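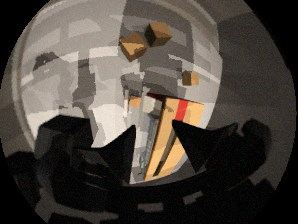
Sushil Katiyar meinte nach den ersten Versuchen, man solle lieber gleich am echten Arm aufnehmen, in der Simulation lerne das Modell doch nur die Simulation. Der Einwand kommt oft, und für das Feintuning am Ende stimmt er auch. Für die Grundmenge an Beispielen nehmen wir trotzdem die gerenderte Umgebung. Wie eine Aufnahmerunde in Flodbridge abläuft, steht in dieser Anleitung. Stand: 2019-09-18.

Was man braucht

Einen Rechner mit installiertem Flodbridge, ein Eingabegerät mit sechs Achsen (die Tastatur geht zur Not, liefert aber ruckartige Bahnen) und Platz auf der Platte. Eine Episode belegt bei uns im Schnitt 169 MB, weil die Bilder der Handkamera unkomprimiert abgelegt werden. Wer komprimiert speichern will, stellt das vor der ersten Aufnahme um und lässt es dann so. Gemischte Datensätze machen beim Einlesen nur Ärger.

Schritt 1: Kamera einstellen

Die Handkamera schaut zwischen den beiden Greiferfingern nach vorn. Sie benutzt ein Fischaugenmodell, gerade Kanten erscheinen also gebogen, und die Ecken des Bildes bleiben schwarz. Bitte nicht entzerren. Das Modell bekommt später genau diese Ansicht, und beim Entzerren verliert man den Rand. Prüfen, ob beide Fingerspitzen im Bild sind und die Lücke dazwischen frei ist. Ist sie verdeckt, stimmt meist der Versatz der Kamera zur Handwurzel nicht.

Schritt 2: Szene laden

Für den Einstieg eignen sich die Klotzszenen. Bei uns liegt das Zielobjekt, ein länglicher hellbrauner Klotz mit rotem Streifen, zusammen mit kleineren Klötzen vor einem grauen Aufbau. Der Streifen hilft, die Lage des Klotzes im verzerrten Bild abzulesen. Die Umgebung ist absichtlich grau in grau gehalten, Texturen kommen erst bei der Nachbearbeitung dazu.

Nach dem Laden zwei Sekunden warten, bis die Physik zur Ruhe gekommen ist. Den Startwert der Szene notieren oder automatisch ins Protokoll schreiben lassen. Ohne Startwert lässt sich eine Episode nicht nachstellen.

Schritt 3: Aufnehmen

Aufnahme starten, dann erst den Arm bewegen. Eine halbe Sekunde Stillstand am Anfang ist in Ordnung, mehr wird später abgeschnitten.

Den Greifer mit offenen Fingern heranführen, bis der Klotz in der Lücke steht. Die letzten Zentimeter langsam fahren. Wer sich verfährt, korrigiert ruhig und macht weiter. Solche Korrekturen sind als Beispiele wertvoll, das Modell muss ja auch wissen, wie es aus einer schiefen Lage wieder herauskommt. Abgebrochen wird nur, wenn der Zielklotz außer Reichweite gerät.

Schließen, anheben, kurz halten, Aufnahme stoppen. Danach den Ausgang eintragen: gegriffen, verloren oder abgebrochen. Fehlversuche nicht löschen, sie kommen in einen eigenen Ordner.

Schritt 4: Variieren

Nach jeder Episode einen neuen Startwert ziehen. Zusätzlich alle paar Durchgänge die Anfangsstellung des Arms ändern und von der anderen Seite anfahren. Die bedienende Person sollte ebenfalls wechseln. Tanvir Thambiah hat im Mai 271 Episoden allein aufgenommen, und das damit trainierte Modell fuhr jeden Klotz von links an, egal wie er lag.

Schritt 5: Durchsehen

Jede Episode einmal in vierfacher Geschwindigkeit ansehen. Aussortiert wird, was Bildaussetzer hat, was mit durchdringenden Körpern arbeitet (Finger steckt im Klotz) oder wo der eingetragene Ausgang nicht stimmt. Von 2182 Episoden im aktuellen Satz sind bei uns 277 herausgefallen, die meisten wegen falsch eingetragener Ausgänge.

Kleine Klötze, die beim Start in der Luft stehen, sind für sich genommen kein Grund zum Löschen. Kommen sie dem Greifweg in die Quere, die Episode mit dem Vermerk »schwebend« versehen und zur Seite legen.

Schritt 6: Exportieren

Der Export schreibt pro Episode eine Datei mit Bildern, Gelenkwinkeln, Greiferöffnung und Ausgang. Die Zeitstempel von Bild und Gelenkdaten dürfen höchstens einen Takt auseinanderliegen, sonst bricht das Einleseskript ab. In dem Fall hilft es, die Bildrate der Handkamera zu halbieren und die Runde neu aufzunehmen. Die fertigen Dateien kommen in den Ordner »belham_roh«, die Aufteilung in Trainings- und Prüfmenge macht das Skript nach Startwert.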